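Teaching a homemade arm to put things on a plate: part 3, the pick and place routine

Friday, July 24, 2020

Right, so by now you should have an arm that stands up, homes itself without hitting anything and listens to the laptop. If yours still droops when you switch the power on, go back to part 2 and redo the shoulder spring, because everything below depends on that joint holding still (mine drooped for most of March and I blamed the software the entire time!).

This part is where it gets fun. We're going to get the arm to pick something up off a worktop and put it down on a plate, over and over, without you touching it.

What you need

The arm from parts 1 and 2, with the Wulard servo board. The older Plurolis board works too, but you'll have to swap the order of channels 4 and 5 in the config.
A webcam on something that won't wobble.
Masking tape and a pencil.
A steel rule.
A few light, squashy things to pick up. Toy food is perfect, the fabric kind, and charity shops are full of it.
A plate you don't love.

Set your work area

Push the base up against something solid and clamp it. I use two small G-clamps with a bit of old bike inner tube under the jaws so they don't mark the surface. Now move the arm by hand, power off, to the furthest point it can comfortably reach, and put a strip of tape there. Do the same on the left and on the right. Anything you want picked up has to live inside that tape. The arm will technically go a bit further, but the elbow is nearly straight out there and it gets very shaky.

Then do the camera. You want it high up and looking down, and once it's where you like it, tighten everything and leave it alone. If you knock it, even slightly, you're doing the next bit again. Sorry.

Calibrate the camera to the arm

Stick four little tape crosses inside your area, as spread out as you can get them. Measure each one from the centre of the base in millimetres and write the numbers on the tape. Run the calibrate script and it'll ask you to click each cross in turn and type in its numbers.

At the end it prints an error figure. Under 3 mm is lovely. If yours is much worse you've probably clicked them in the wrong order, which I still do about every other time. Save it, then peel the crosses off, or they'll confuse the colour finder later on.

Tune the grip

Open grip.cfg. The two lines you care about are close_limit and close_speed. Start close_limit at 400 and work upwards in small steps until the jaws hold the toy firmly enough that you can tug it gently and it stays put. Don't be tempted to whack it straight up to 2,000. The servo will do it, quite happily, and then it'll get hot and start to smell.

Speed wants to be lower than you'd think. I've got mine on 70 and it looks painfully slow, but fast jaws bat soft things away before they've closed round them.

If you printed the Sturkano fingers, glue a strip of that rubbery drawer liner on the inside faces. Stavros Politis from our workshop did his with cut-up washing up gloves and they grip better than mine, annoyingly, though they do need replacing more often.

Teach the positions

Run teach.py. The motors go slack (hold the arm up when you press enter, or it'll drop!) and you can steer it about by hand. You're saving four positions: home, above the object, down at the object, and above the plate. Press S at each one.

Give yourself plenty of height on the "above" positions. The arm moves in a straight line between them and has no idea what's standing in the way. I'd go a good hand's width over the tallest thing within reach, more if you've got mugs or wooden spoons about.
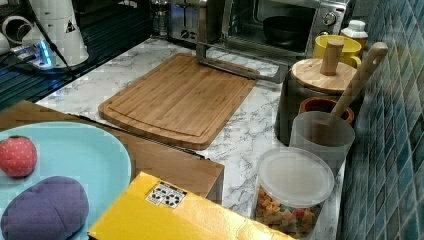 And think about the plate height as well, because a plate sitting on a box needs a completely different drop height from a plate on the bare worktop. I keep both saved as separate files, plate_low and plate_high, and pick one when I start the script. If you only teach one, teach the high one. Dropping a soft toy a few centimetres does no harm at all, but driving the jaws down into a plate is horrible.

First run

Use the dry run flag first. It goes through all the moves with the jaws open and stops after each one until you press space. Keep your other hand near the plug.

If it's happy, do it for real with one toy. Then move the toy a bit and go again, and this time let the camera find it. Mine got the first one and missed the next four, and the cause was the sun coming in across the worktop, so pull the blind down if you've got one.

When it goes wrong

Always misses to the same side: the camera's been nudged. Recalibrate.

Picks up fine, drops it halfway: raise close_limit a touch, or slow down the lift.

Stops dead in mid-air: nearly always the power supply. Tarmo Butkienė wrote to me about this after part 2 and sorted it with a chunkier supply and shorter leads.

Finds things that aren't there: the colour range is too wide. Anything bright near the edge of the view can set it off, so crop the view down to your taped area in camera.cfg.

Part 4 will be about sorting two kinds of toy onto two plates, using the Urbonaitė colour library, once I've worked out why it thinks my hand is an orange. Config files are in the usual folder.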